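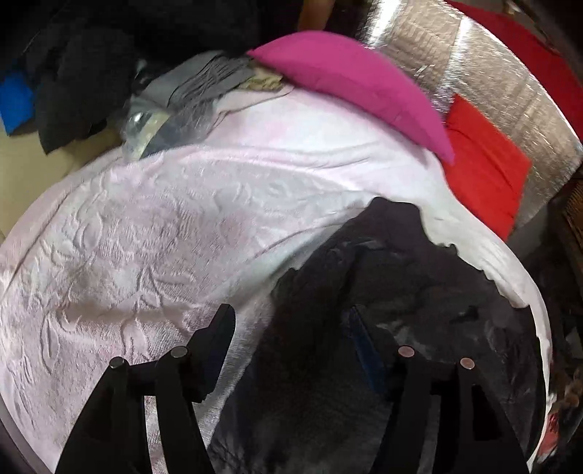 Vodero makes software that decides where a gripper should close on a pile of soft things. The company has 6 employees and one product, a grasp planner called Urkska, which has been in use at the textile sorting firm Dretinard since September. I spoke with the lead developer by phone. Like most people at Vodero, she asked not to be named, as the contract with Dretinard is still being renegotiated.

She came to the problem from boxes. "With a box you fit a shape, you pick two opposite faces, and you go," she said. "A blanket has no opposite faces. It has whatever shape it fell into."

The first version of Urkska tried to separate every item in a heap before choosing a grasp. It took too long and was often wrong, especially where one dark garment lay over another. The current version asks a smaller question: which patch of cloth, if pinched and lifted, will bring up one item and leave the rest behind. It scores candidate patches by fold height, by how sure it is that both fingers would meet the same fabric, and by how much weight seems to lie on top.

"We stopped caring what the thing is," she said. "Jacket, cushion cover, I don't need the name at that stage. Another module does the naming once it's in the air and the background is plain."

The training set comes from people working through household clutter with hand-held grippers, with a camera on the tool. Vodero has 2000 of these recordings and throws out the ones where the tracking drifts. She said the cleaning took more of her year than the model did. A small tool called Akl, written in-house, lines up the finger positions with the video and flags any recording where the two disagree.

Shiny material remains the hardest part. Clear plastic and metallic sheets confuse the depth estimate, and the planner may see a hole where there is a surface. "For a while it loved plastic bags," she said. "It saw a deep valley next to a ridge and thought that was a great fold." The fix was a second network that marks pixels where depth shouldn't be trusted. Patches there are marked down heavily but still allowed, or the arm would never clear a bag from the top of a pile.

I asked about speed. A plan takes 134 milliseconds on the computer Dretinard uses. She would like it to be 60, which would let the planner look again while the arm is on its way down. At present it commits before the arm moves. If the heap slides, the fingers close on whatever is there, and the controller checks the grip force and tries again.

The next release will handle two arms. The planning code is mostly written, she said, but the simulator they test it on still lets cloth pass through itself at the corners, and she doesn't trust any number that comes out of it yet.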